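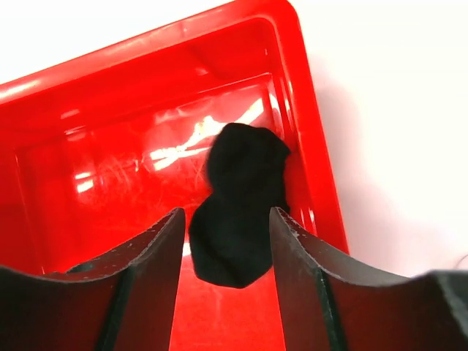

Setting up the sock cell again

I spent most of April getting the sock cell back into shape, and I said I would write down the settings before I forgot them. Yesenia Apaza built the first version and left me four pages of notes, which cover the arm very well and the tray hardly at all. So this post is mainly about the tray, the fingers and the wrist camera.

The job is simple to state. A sock goes into a red plastic tray, the arm comes down over it, the fingers close, and the sock goes to the sorting table. We run it at the Daltville shop on a controller Yesenia called Titix, and the name has stuck to the whole cell. The table is white and the tray sits directly on it.

What was wrong

The cell had been picking badly for a couple of weeks. Black socks were the worst. The arm would go down in the right general area, close, and come up with nothing, or with a pinch of cuff that let go halfway across. Gray and striped socks were better but not good.

I started with the gripper because it was the easiest thing to take apart. I powered down, locked out the arm and took both fingers off. They have a fair number of light specks and scuffs along the top edges, near the tips. I ran a fingernail over them and nothing caught, so I wiped the fingers down with a damp cloth and put them back. The screws on the left one were not as tight as I would like. The right side was fine.

With the fingers back on I checked that they met evenly. I close them on a strip of paper and pull. If the paper slides out on one side and holds on the other, a finger is crooked. Mine was crooked on the left, which fits with the loose screws. I backed the screws off, closed the gripper gently so the fingers lined each other up, and tightened again with it closed. That took three tries.

The tray

With the fingers straight, striped socks went back to normal. Black ones improved a little. The rest of the trouble was light.

The tray is glossy and it has been scratched for as long as I have worked with it. The ceiling lights bounce off the floor of it, and the scratches break up the reflection so you get jagged streaks next to the sock. The picking program looks for an outline. When the glare ran close to the sock, it took in part of the glare edge and put the grasp point off to one side. I measured the worst miss at 14 mm, and on a balled-up ankle sock that is enough to lose it.

I thought about sanding the tray to a matte finish. Yurani Huanca, who looks after the other cells, talked me out of it. She had tried that on a blue one and ended up with a surface that held lint. What I did was cheaper:

Turned the tray on the table until the big reflection moved off the middle of the floor as far as it would go.
Lowered the camera exposure to 65 percent of where it had been.
Marked the table with tape at two corners so the tray goes back in the same spot after cleaning.
Redid the camera-to-gripper calibration, since I had taken the fingers off anyway.

The glare is still there. You can't get rid of it with these lights and this plastic. Lower exposure makes the streaks narrower, and the program copes with narrow ones.

One warning about exposure. The wrist camera goes down with the gripper, and close to the tray it can see very little besides red plastic. On automatic white balance everything drifts toward red, including the fingers, and that confused me a good deal the first time I looked through saved pictures. Lock the white balance with the arm up at the start position. It's under the second tab in Flisance, below the frame rate, and it resets whenever the software updates.

Closing height and force

Yesenia's notes say to close 9 mm above the tray floor. For flat socks that is too high now. I brought it down a millimeter at a time, with the speed turned right down and my hand on the stop button, until the tips were just clear of the plastic. For bunched socks I left the height where she had it, because the fabric stands up enough to get a good bite.

I also cut the closing force a little. A hard squeeze pushes a bunched sock up and out over the tips. A softer one leaves some of the fabric down between the fingers, and that bit is what you are really holding.
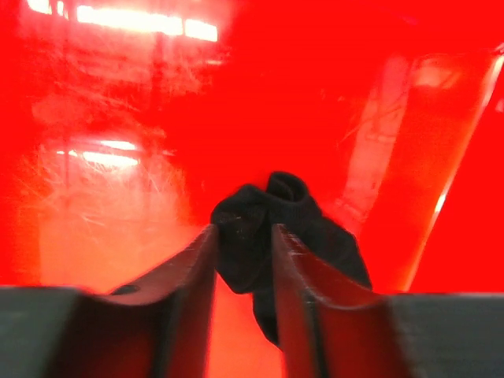

Black ankle sock between the fingers, with a bit of it hanging down in the gap.

When I check a pick by eye, I look at how much cloth is down in the gap. If all of it is sitting on top of the fingers I count the pick as poor, even if the arm gets it to the table.

Regular care from here on

Wipe the tray and the fingers at the start of a shift. Do the paper test once a week. Check the finger screws whenever the paper test looks off, and recalibrate if they have been moved. Don't use the Mujić spray on the tray, it leaves a film that shows up as one more bright patch.

I have ordered a second tray in the same red so I can swap when this one gets worse. The tape marks should work for both, but I'll measure it when it comes.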